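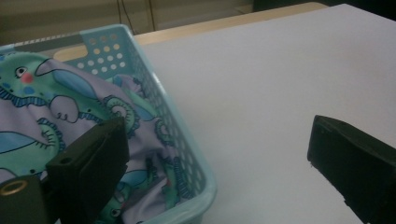

Printed fabric in a light blue plastic basket

Clondville Adult Learning Centre
Garden and Home: Introductory Course
Handout 5: Planting for a Small Courtyard or Balcony

Course tutor: Yolanda Villalobos
Practical sessions: Aarti Jaiswal

This handout accompanies the fifth taught session and should be read before the practical. Students are expected to bring a simple measured sketch of the space they intend to plant. A balcony, a doorstep or a shared yard is equally acceptable.

1. Assessing the space

Record the direction the space faces and the hours of direct sun it receives. Readings should be taken three times in one day: at 9 a.m., at 1 p.m. and at 5 p.m. A wall facing south or west stores heat and will suit herbs, pelargoniums and most silver-leaved plants. A north-facing wall will support ferns, ivy, heuchera and many of the small hydrangeas.

Wind is often overlooked. On upper floors it dries compost faster than sun does, and tall pots may be blown over. Students living above the second floor should choose low, wide containers and confirm with the landlord or managing agent what weight the balcony may carry. Wet compost is heavy, and the figure used in planning must be the weight of the pot after watering.

2. Choosing containers

Terracotta is stable and attractive but loses water through its sides, and cheaper pots may flake in frost. Glazed pots hold moisture for longer. Plastic is light and easily moved. Timber troughs should be lined, with holes cut in the lining to match those in the base.

Every container must drain. Pots should be raised slightly on feet or tile offcuts between October and March. A layer of broken crocks at the bottom is no longer recommended on this course; a single piece of mesh over the hole is sufficient to keep the compost in.

For a first scheme the course sets a budget of £107, to include containers, compost and plants. Students may spend less. Receipts are not required, but a written list of costs forms part of the coursework.

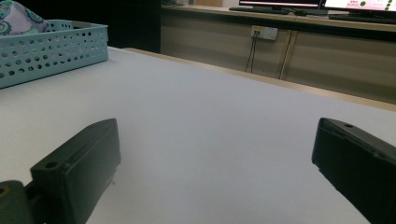 White table surface with light wood edging

3. Compost and feeding

A peat-free multi-purpose compost is suitable for plants that will be replaced within the year. Shrubs, climbers and small trees should be given a loam-based mix, which holds its structure and does not shrink away from the sides of the pot. Ericaceous compost is needed for camellias, blueberries and pieris.

Most bagged composts contain enough food for five to six weeks. After this, a liquid feed should be given weekly in the growing season. High-potash feeds encourage flowers and fruit; a balanced feed is better for foliage.

4. A planting plan for four seasons

The model scheme used in class is the Segura courtyard, a paved area 16 feet long with a single raised bed along one side. It was planted by a previous year's group, and the plan is kept in the teaching room. Its main points are as follows.

Spring: dwarf narcissi and species tulips, planted in layers the previous autumn, with violas above.
Summer: salvia, trailing verbena and cosmos, with mint kept strictly in a pot of its own.
Autumn: sedum, asters and one ornamental grass left standing.
Winter: sarcococca by the door for scent, with skimmia and variegated ivy.

One evergreen should remain in place throughout the year to give the group a centre – in the Segura scheme this is a clipped bay.
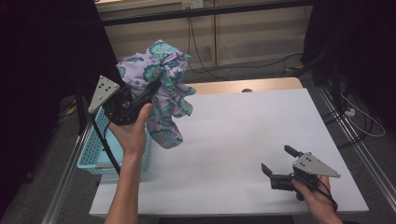 5. Watering and care while away

Water early in the morning or in the evening, directly on to the compost, until it runs from the base. Small pots may need this daily in July. Before a holiday, move containers together into shade and stand the smallest in trays.

Deadheading should be carried out weekly. Secateurs must be wiped clean between plants where disease is suspected.
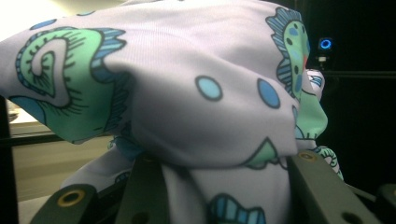

6. Coursework and reading

Submit a planting plan with a key, a list of costs and a care calendar beginning in September. The plan is marked out of 37. Late work should be discussed with Yolanda Villalobos before the deadline – extensions cannot be given afterwards. Questions on plant supply for the practical should be addressed to Aarti Jaiswal.

Section 3 of the course reader covers compost in greater detail. Students are asked to bring gloves and a hand trowel to the next session.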